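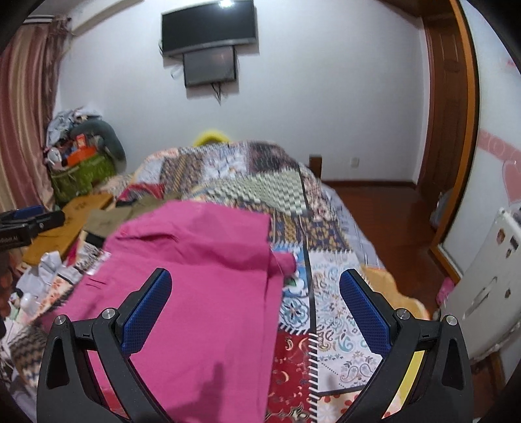
그리퍼 패드 비교, 중간 정리

12월호 마감이 코앞이라 짧게 씁니다. 표는 다음 호에.

이번에 붙여 본 건 두 종류. Dosano 패드(파란색, 표면에 요철 있는 것)랑 Foltwood 민무늬 패드. 손가락은 둘 다 같은 검정 링크 구조 그대로 쓰고 패드만 갈았습니다. 손에 들고 쓰는 핸드헬드 쪽만 했고 팔에 다는 건 아직.

작업은 침대 위 옷 집기. 분홍색 옷 한 벌을 퀼트 이불 위에 구겨 놓고, 집어서 들고, 옆으로 옮겨 내려놓기까지. 총 304회 중에 Dosano가 169회, 나머지가 Foltwood. 횟수가 안 맞는 건 Foltwood 패드 한 짝이 중간에 떨어져서 그렇습니다. 접착 문제. 다시 붙이고 하다가 그날은 접었음.

결과부터. 얇은 천은 Dosano가 확실히 낫습니다. 주름 하나만 살짝 물어도 딸려 올라옴. Foltwood는 꽉 쥐어야 올라오고, 꽉 쥐면 밑에 이불까지 같이 물어요. 이게 제일 골치. 조각이불이라 꿰맨 선마다 두께가 달라서 손가락 끝이 자꾸 걸립니다. 평평한 책상에서 할 때는 전혀 몰랐던 문제.

대신 놓을 때는 Foltwood가 편합니다. Dosano는 벌려도 천이 요철에 붙어서 한 박자 늦게 떨어짐. 데이터로 보면 '놓기' 구간이 길어지는데, 라벨 기준을 손가락 벌린 시점으로 할지 천이 떨어진 시점으로 할지 정해야 해요. 일단은 벌린 시점으로 통일했습니다. 의견 있으면 메일로.

카메라 이야기 조금. 그리퍼에 단 광각은 시야가 넓어서 좋은데 윗쪽 구석이 어둡게 나옵니다. 학습에 큰 지장은 없어 보이지만 잘라낼지 말지는 미정. 그것보다 옷에 그림자 떨어지는 게 더 신경쓰임. 낮하고 저녁에 나눠 찍어서 섞어 볼 생각입니다.

양손 작업은 몇 번만 해봤어요. 한쪽으로 누르고 한쪽으로 접기. 두 그리퍼가 가까워지면 서로 시야를 가려서 위치 추정이 튑니다. Prallell에서 양쪽 시간 맞추는 건 이제 문제 없고, 튀는 구간만 손으로 잘라내는 중. 1190프레임짜리 하나는 앞부분 빼고 다 버렸네요. 아깝다.

손가락 조인트 나사는 시작 전에 꼭 한번씩 조여 주세요. 7월에도 썼는데 또 씁니다. 헐거우면 끝이 벌어진 채로 닫혀서 얇은 천은 그냥 빠져요. 원인 찾는다고 제어기 게인만 한참 만졌는데 나사였음.

다음은 Puma 팔에 같은 패드 달고 2차. 옷도 종류를 좀 늘리려고 합니다. 두꺼운 니트, 수건, 가능하면 양말까지. 안 입는 옷 있으면 가져다 주시면 감사하겟습니다. 단추 달린 건 빼고요. 패드 긁혀요.

Foltwood 접착제는 다른 걸로 주문해 놨고 배송 기다리는 중. 오면 모자란 횟수부터 채우고, 표는 그 다음에 올릴게요.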